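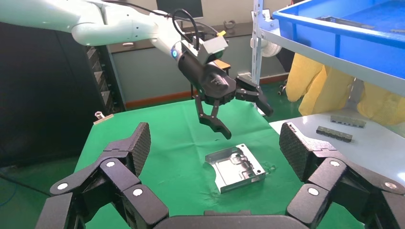 Re: How many episodes before a first training run?

Hi all,

In reply to the question from the Flondwood people last week:

> We have 1000 demonstrations of picking metal parts off a
> table, all with the same part starting near the same spot.
> The policy is good there and hopeless 10 cm away. Do we
> need another 1000 of the same, or something different?

Something different, in our experience. Our Skindcombe set now stands at 2473 episodes. The first 1122 were done the way you describe, and we had the same trouble. After that we changed a few habits.

We move the part and turn it before every episode, and the operator doesn't choose the pose. A short script calls out a grid square and an angle. Left to ourselves we kept putting things where they were easy to grab.
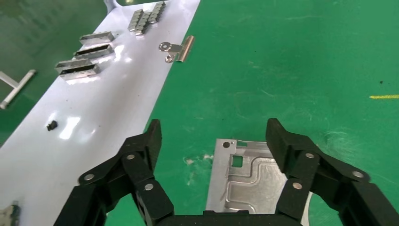 We also stopped clearing away the other parts. If the bench is always tidy when you record, the policy has no reason to learn which piece it should go for. Shiny metal is hard enough already – a change in the lights can alter the look of a part completely – so we record some sessions in the morning and some after dark.

Failed grasps stay in, with a label. We drop an episode only when a camera has lost its sync or the operator has bumped the bench.
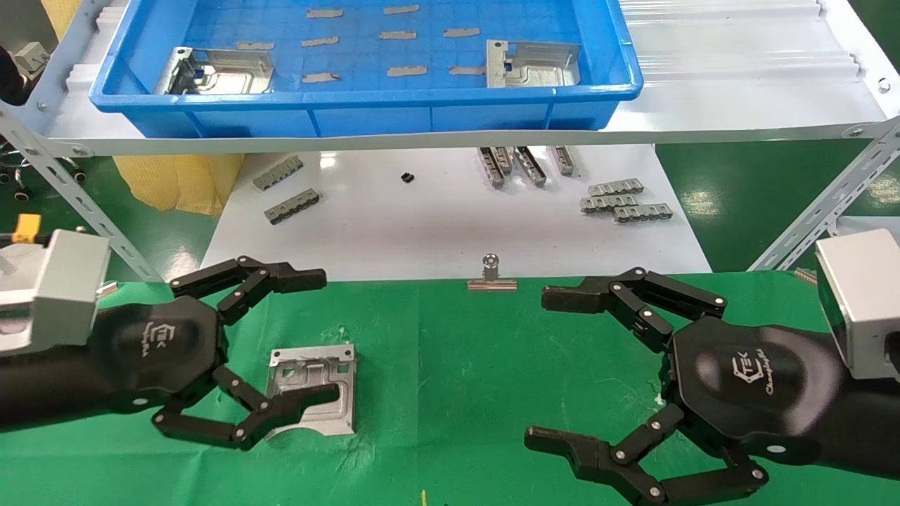 For two-handed work we split the label at the handover and note which hand leads. Bundel, our logging tool, didn't have a field for that until November, so the older two-handed episodes are still being relabelled by hand. It is slow going and I wouldn't recommend leaving it as late as we did.

I'd keep your first 1000, but sample them less often once you have more varied ones. Has anybody on the list tried the Hämmerli split for held-out poses? We hold out whole grid squares at the moment and I'm not sure it's the right test.

Cheers from Skindcombe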